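The kit arrived in Talbridge in April, in four boxes, and Eilif Lie and I had cleared his spare room by teatime. I'd put £838 into this robot by then (my partner knows, please don't write in) and I still hadn't seen it pick up a sock.

The hands were the easy bit! Eilif had them bolted on in an evening. The wiring took us 74 days, mostly because I'd labelled the left arm as the right one and then argued about it. Tipene Tamihana drove over from Clernombridge with a proper crimping tool and a lemon cake, and things picked up after that.

We called it Nondar. It's meant to tidy up, so cloths are where we've started - soft things are horrible for a robot, they never sit the same way twice.

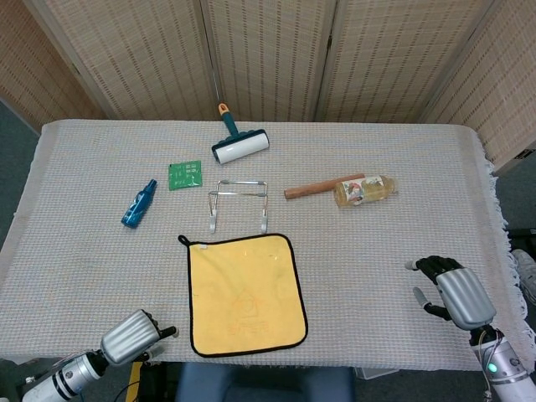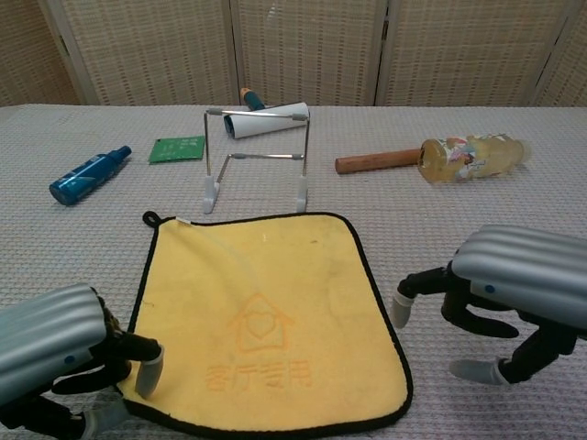

Eilif wants to move on to socks next. I'd like the fingers to close a bit more slowly first, and Tipene reckons the wrists need stiffer cable ties before anybody tries anything clever. He's coming back with more cake, so he'll probably get his way.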